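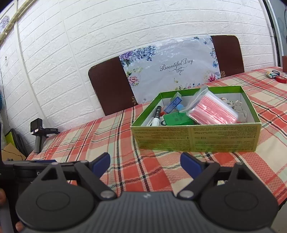
Open box on the plaid tablecloth.

Ostapchuk Tenants' Association
Minutes, February meeting, 6:30 p.m.

Chair: Manju Chaturvedi. Minutes of the last meeting approved as read.

1. Laundry room. Zollar quoted $1255 to replace the dryer vent. Approved. Work to start once the landlord signs.

2. Bike storage. Two racks are full. Tenants have 60 days to tag their bikes. Untagged bikes go to the Plemen shop.

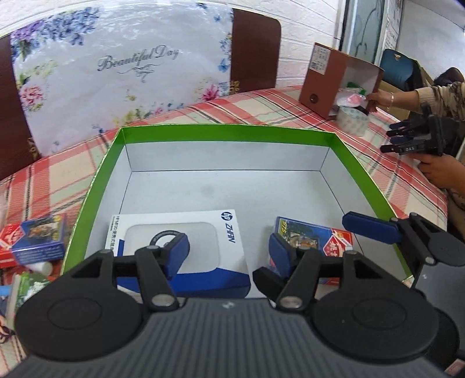

Box with green bands, same table.

3. Parking on Lovum Street. Complaints about delivery trucks blocking the side gate. Manju will write to the city again and ask for a loading zone.

4. Hallway lights, floor 6. Still out. Carried over.

Meeting closed 7:40 p.m.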